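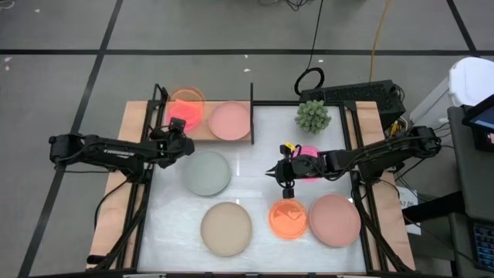
BUKAVMONT — The town's only downtown parking garage will go back to charging by the hour in December, ending a flat-fee experiment that pleased the people who park all day and annoyed everyone who wanted to buy a sandwich.

The council voted Tuesday night to scrap the $2 all-day rate at the Clallance Street garage, which has 300 spaces and, on most weekdays by 8 a.m., none. Under the new rules the first hour will be free. Each hour after that will cost $2, which is the same number as before but gets there a lot faster.

The flat fee was sold last year as a way to bring shoppers downtown. It brought cars, certainly. They arrived at dawn, belonged largely to people who work in the county offices across the street, and left at five. Shoppers circled the upper ramp, read the FULL sign, and drove to Nustham, where the parking is free and the sandwiches are reportedly no better.

"I have had customers call me from the ramp to cancel an order they were 200 feet from picking up," said Leokadia Wysocka, who owns the alterations shop on the corner and spoke for longer than anyone else at the hearing. She brought a wedding dress with her. It belonged to a bride who had tried three days in a row to collect it, and Wysocka hung it on the back of the chamber door, where it stayed through the budget amendments and a discussion of storm drains.

The bride picked it up at the hearing. She had parked in a fire lane.

The council received 473 written comments on the change, a record for any subject other than the leash law. County employees made up most of the opposition and were well organized about it, submitting the same four paragraphs under different names, with a blank left in the second paragraph for the writer's job title. A fair number left it blank. One filled it in with "Thursday."

Their complaint is not a silly one. A person who parks for a full working day will go from paying less than the price of a coffee to paying more than the price of lunch, and the county's own lot has been half closed since the spring while a retaining wall is rebuilt. The wall was due to be finished in the summer. The contractor, Wuyts, told the council in a letter that work was "substantially advanced," a phrase the council asked to have explained and was told would be explained in a second letter.

In the meantime, the town will offer monthly permits on the garage's top level. The top level has no roof. Asked whether it would be plowed in winter, the public works office said it would be plowed after the other levels, and then, when it was pointed out that the other levels are indoors, said it would be plowed first.

Permit prices have not been set. Neither has the method of buying one, though the current thinking favors a paper form available at the clerk's window, which is open during the hours when the people who need the form are at work. It is at least a short walk for them.

The machines are another matter. The garage's two pay stations were reprogrammed for the flat fee last year and will now have to be reprogrammed back. One of them never fully accepted the first change and has spent the past several months quoting drivers the old hourly price, taking two dollars anyway, and printing a receipt that says VOID. Regulars learned to put it on the dashboard. It seems to have satisfied the attendants, so long as the date was right.

Council members who had backed the flat fee were gracious in reversing themselves. Several described the past year as a pilot program. The word "pilot" does not appear in the original ordinance, but it was used often enough on Tuesday that it has now been added to the minutes.

Merchants on Clallance Street were cautiously pleased. The bakery plans to extend its lunch counter hours. The hardware store has ordered a sign reading FIRST HOUR FREE, with an arrow, and was reminded by the zoning office that arrows need a separate permit. The barber said he was glad for everyone but that his customers have always walked.

Drivers who overstay the free hour will get a grace period of ten minutes, up from none. The council considered fifteen but could not agree on whether it should start when the hour ended or when the driver reached the exit gate, and by then the meeting had gone past ten and the building's lights had begun switching themselves off by section.

Anyone who left a car in the garage to attend paid the flat rate. The exit gate was stuck open when the meeting let out, and most of those who had spent the evening arguing about parking fees drove through it without stopping.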